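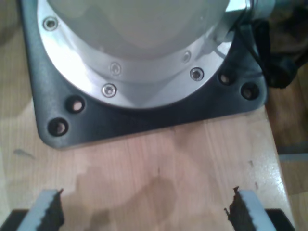
Une check-list, d'accord, mais qui va la relire dans six mois ? La question est tombée en pleine soutenance intermédiaire, en février, et elle nous a bien calmés, mon binôme et moi ! On était venus tout fiers avec nos 116 points de contrôle (oui, 116...) et on n'avait rien prévu pour les tenir à jour.

Du coup on a tout repris. Le projet Vurnberg, au départ, c'était écrire les règles de bonne pratique pour le bras de table de l'atelier, celui que tout le monde appelle Ignacio. Chaque groupe avait ses habitudes, moi la première : je lançais mes programmes à pleine vitesse, sans essai à vide, et je notais mes réglages sur un coin de cahier.

On a commencé par l'embase, parce que c'est là qu'on s'est le plus disputés. Entre la bride en aluminium avec ses vis à six pans creux et la platine sombre posée sur le bois, il y a deux niveaux de fixation, et nos premières fiches mélangeaient tout sous le mot « serrage ». Maintenant il y a deux lignes : bras sur platine, platine sur table. Pour la seconde, on regarde les trous de la platine un par un, et un trou sans vis se note comme tel, même si rien ne bouge à la main. Tant que la ligne n'est pas signée, on reste en vitesse réduite.

Ensuite viennent les câbles (assez de mou pour la rotation, jamais dans la zone balayée), puis les doigts de la pince : état des patins, ouverture complète, fermeture à vide. Et puis la table ! Pas de sac, pas de veste, pas de tissu à portée du bras. C'est la règle la plus bête et celle qu'on rappelle le plus souvent.

Côté normes, on a lu l'ISO 10218 et la spécification ISO/TS 15066 sur les robots collaboratifs. J'avoue que j'ai décroché plusieurs fois, mais l'idée d'évaluer les risques sur l'application complète, pince et pièce comprises, nous a fait réécrire toute la deuxième partie.

La version rendue le 31 octobre 2020 tient en 38 points sur une feuille recto verso. Chaque fiche remplie part dans Findero, notre classeur partagé, avec la date de relecture en haut. Il nous reste à faire tester la feuille par le groupe Clustadby, qui n'a encore jamais touché au bras.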